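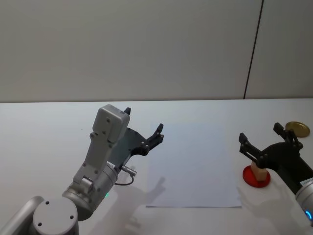

**Trerkutlow, July**

Pre-use checklist with comments: Pomia two-arm tabletop kit, on trial from Skastaveck

Good morning, all! Please go through this before the first run of the day, and write your own remarks under mine, however small they seem (I'd much sooner read too many than too few).

- [x] **Tabletop wiped and clear.** Only the job pieces and the white sheet of paper stay out. Pens and mugs live on the shelf, please.
- [x] **Arm joints and caps.** No loose screws found. I went over both arms with the small driver, and the left one took me a good while.
- [x] **Status lights.** Green on the left arm, blue on the right. The supplier's booklet is a bit thin on colours, so I've asked for a proper chart.
- [ ] **Cable at left wrist.** It hangs in a small loop. I'd like a clip there before we go up to full speed, and I'm leaving this box open until we have one.
- [x] **Speed limit.** Set to 150 on the panel. Please leave it there for the whole trial, even if you're in a hurry on Friday!
- [x] **Stop button.** Tested from both sides of the table, lovely and quick. 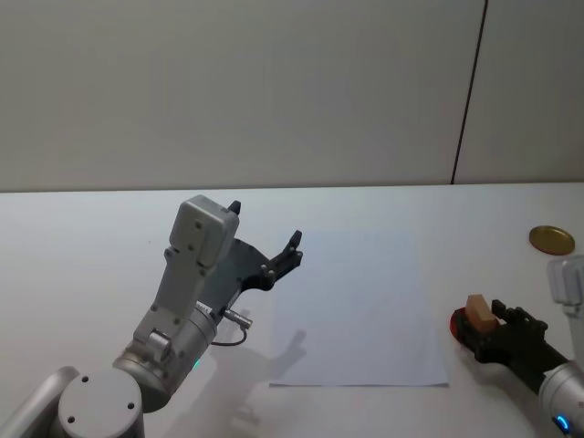
*Right gripper with the wooden block, left gripper open. Item 19, block and disc handling.*

- [ ] **Grip on small pieces.** Fingers look tidy to me, but I'd like a second pair of eyes on the pads. The Szilágyi spares are in drawer 903.
- [x] **Service interval.** Due at about 2000 cycles, so we've plenty of room yet.

Sheet goes back in the blue folder by the door.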